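Gerkutier twin sorting bins, gray metal, open top

Sold by Huvus. Used stock, priced per pair.
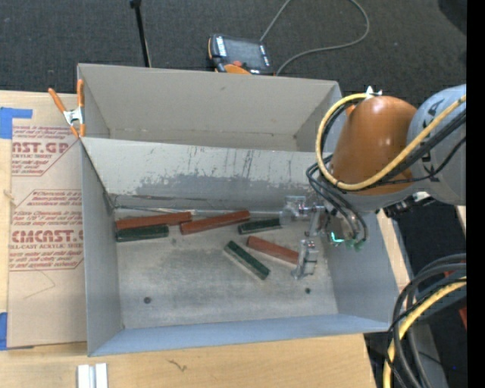 What you get

Two rectangular open-top bins meant to stand one behind the other on a table or bench. The front one has a sloping back panel between the two compartments. The rear one is deep. The blocks are not included -- buy your own, or use whatever parts you need to keep in one place.

Condition

The old Rondalex catalog called this finish "workshop tough." We would not go that far. The floor is scuffed, and the lower part of the back panel is worn darker, with dark vertical scratches. The upper part of the panel is still pale gray. If looks matter to you, this is the wrong listing.

Claims we can't back up

The maker says the bin is good for 1,000 fills. We have no idea how anyone would check that, and we don't repeat it as a promise. We also have our doubts about "quiet." Drop hard blocks into bare metal and you will hear them.

Lining

The Eskola felt mat is sold separately for $19. It helps with noise, but it slides on a bare floor -- tape the corners.

Price and returns

$72 the pair. Returns within 5 days, buyer pays shipping. We don't split pairs.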